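Turari Court Residents' Association
Minutes of the April meeting, ground floor lounge, 7 p.m.

Chair: Imke Kasten. Minutes: Nele Eichhorn, again.

1. Last month's minutes
Approved, after the word "shouting" was changed to "discussion" in item 4.

2. Bike room
The Kubiak quote for new racks came in at $2000. Stedier quoted $675 for what the chair called "hooks." A long silence followed. Stedier will be asked whether the price includes putting the hooks on the wall.

3. Laundry sign-up sheet
The Sollix booking app was dropped after a two-month trial in which unit 322 managed to reserve every Saturday through Christmas. Unit 322 maintains this was the app's idea. We go back to paper. Names go down in pencil only, so that swaps can be made without the crossing-out that led to the trouble last fall.
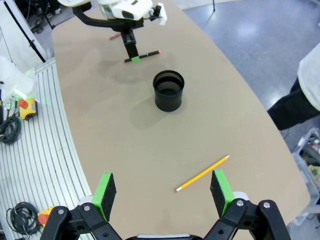
Item 3: pencil, with eraser.

A motion to allow pen for "serious" bookings failed for lack of a second. Erasing another resident's name remains a matter for the chair — she asked that this be written down, and looked at several people while it was.

4. Hallway plants
Deferred. The fern's owner was absent. So, lately, is most of the fern.

5. Any other business
The side door still sticks. Noted, as in January, February and March.

Meeting closed at 8:40 p.m. Next meeting in May, same room, bring your own chair.

3 comments | Share

Contact the association | Back to top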